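Shop > Travel gear > Packable bags > Daypacks > Tefera 20

Parnorar Tefera 20 Packable Travel Daypack

Page revised 24 June 2024
2 shares

The Tefera 20 is a packable daypack for use as a second bag on trips where the main luggage stays in the room, the hold or a locker. Nominal capacity is 20 litres. Weight is 300 g complete with storage pouch. The pack has a main compartment with a zippered top, a flat front pocket, two stretch side pockets and an internal security pocket against the back panel. It replaces the earlier Tefera, which had a drawcord closure and no pocket at the back.

The pack has no frame and no hip belt. It is meant for a day's walking in a town or on formed tracks, with a rain shell, water, food, documents and a light layer. It is not a hiking pack, and the harness has not been designed to carry dense loads such as climbing hardware or a full set of camera lenses.
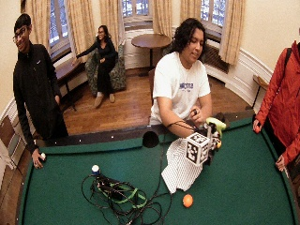

Around the green table

Body fabric

The body is ripstop nylon with a silicone coating on the outer face and a polyurethane coating on the inner face. The base is a heavier plain-weave nylon in the same colour. The heavier cloth continues a short way up the side panels, where most wear occurs when a bag is set down on gravel or concrete.

The fabric is water-resistant. The seams are bound on the inside but not taped, and the zips are coated coil zips without a storm flap. In steady rain, water will enter at the seams and zip ends before it passes through the cloth. Passports, paper tickets and electronics should be carried in a dry bag inside the main compartment. No rain cover is supplied.

Colours are charcoal, olive and rust. The rust fabric fades faster than the other colours under strong sun, and fading is not treated as a fault.

Main compartment

The zip runs across the top and partway down each side. The pullers are cord loops and the two sliders can be joined with a small padlock or a clip. Joining them slows down casual tampering in a crowded station. It does not make the bag secure, and coated coil zips of this weight can be forced with a pen.

There is no laptop sleeve. A tablet or thin computer will fit flat against the back panel but has no padding below it, so a separate sleeve is needed if the pack is to be put down on hard floors. A key loop is sewn into the right-hand seam.

Security pocket

The security pocket opens from inside the main compartment, behind a horizontal zip. It is sized for a passport, a folded itinerary and a small amount of cash. Since the pocket sits against the wearer's back, contents can become damp with perspiration in tropical weather. The pocket lining is the same coated nylon as the body and sheds moisture from the inner side only.

Side pockets

Both side pockets are stretch mesh with an elastic hem. They will hold a standard drink bottle or a compact umbrella. Tall bottles should be retained with the compression cord above the pocket. The cord is removable and has a toggle at the rear edge so that it does not catch on the wearer's sleeve.
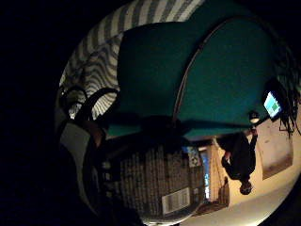
One buyer reports using the pack through most of November on ferries and local buses, and says the side pockets kept their stretch but that the toggle on the left cord worked loose and had to be re-knotted. The same buyer would have liked a wider shoulder strap. The knot behind the toggle has been changed to a double overhand knot in current stock. The strap width is unchanged.

Harness

The shoulder straps are spacer mesh with a thin foam core, bound at the edges. A sliding sternum strap is fitted and can be removed by twisting each end off its rail. The lower adjusters are ladder locks and will slip slightly under load until the webbing has been used a few times. If slipping continues, check that the webbing has not been re-threaded backwards after washing.

The lower ends of the straps are anchored to fabric wings at the base corners. These wings accept the Drilthorpe webbing belt, sold separately, which stops the bag swinging when cycling or walking quickly. The belt carries no weight. It should not be used as a means of transferring load to the hips.

The grab handle at the top is folded webbing, bar-tacked to the back panel through a reinforcing patch. It can be used to hang the pack from a hook at normal loads. Do not hang the pack by the sternum strap rails.

Packing the bag into its pouch

The front pocket turns inside out to form the storage pouch. The procedure is as follows.

Empty the pack and close the main zip.
Remove the compression cords if they are fitted, or tuck them into the side pockets.
Lay the pack face down and fold the straps inward over the back panel.
Fold both sides to the centre, then fold the base up towards the top.
Reverse the front pocket over the folded bag and close its zip.

The pouch zip has a slider that works from either face. It should close without force. If it binds, the sternum strap buckle is usually lying across the opening and should be moved to the middle of the bundle. The closed pouch can be hung from a belt or the outside of a suitcase by its webbing loop, though the loop is a light one and is better kept inside checked luggage.
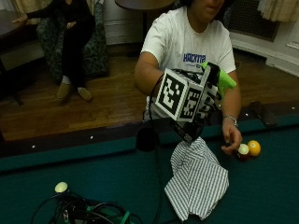 Carriage by air

Packed flat or filled, the Tefera 20 is generally carried as a personal item. Allowances differ between airlines and between fares on the same airline, and the outside size of a soft bag depends on how it has been filled. Overloading the front pocket increases depth more than any other part of the pack. Measure the bag once it is loaded and compare it with the limit printed in the booking conditions.

Where a fare allows one bag only, the pack can be stowed in its pouch within the main luggage until arrival. Liquids should be moved to the top of the main compartment before screening, as the front pocket is too shallow for most toiletry bags.

Care

Hand wash in cool water with mild soap. Rinse well and hang by the grab handle in shade until the foam in the straps is dry. Do not machine wash, tumble dry, iron or dry clean. Fabric softener damages the outer coating and will cause the cloth to wet out.

Salt should be rinsed from the zips after time at the beach. A small amount of zip wax may be applied to the coil. Oil-based sprays attract grit and should be avoided.

Store the bag unfolded. Long periods in the pouch will set creases in the coating, and repeated folding on the same line shortens its life. Small tears in the body can be mended with adhesive nylon repair patches placed on the inner face. Silicone-coated fabric will not accept ordinary adhesive tape on the outside.

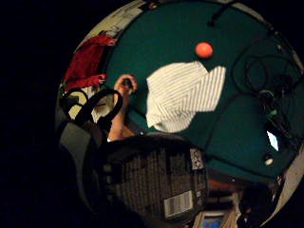

Compatibility

The Pirkham organiser insert fits the main compartment with the opening facing up. Earlier inserts with a rigid base do not fit and will place strain on the side seams. Drilthorpe belts of either buckle type can be threaded through the wings. The compression cords are the same part as those on the earlier Tefera and can be ordered as spares in charcoal only.

Hydration bladders are not supported. There is no hose port and no hanging point inside the back panel.

Warranty and returns

Parnorar warrants the pack against defects in materials and stitching for two years from the date of purchase. The warranty does not cover abrasion, fading, damage by baggage handling equipment, or loss of water resistance through use. Claims require proof of purchase and a clean, dry bag. Repairs are made where practical, and a replaced pack carries the balance of the original term. Where a colour has been discontinued, the replacement will be supplied in charcoal.

Unused packs may be returned with the swing tag attached. Belts and spare cords can be returned only in sealed packaging.

2 comments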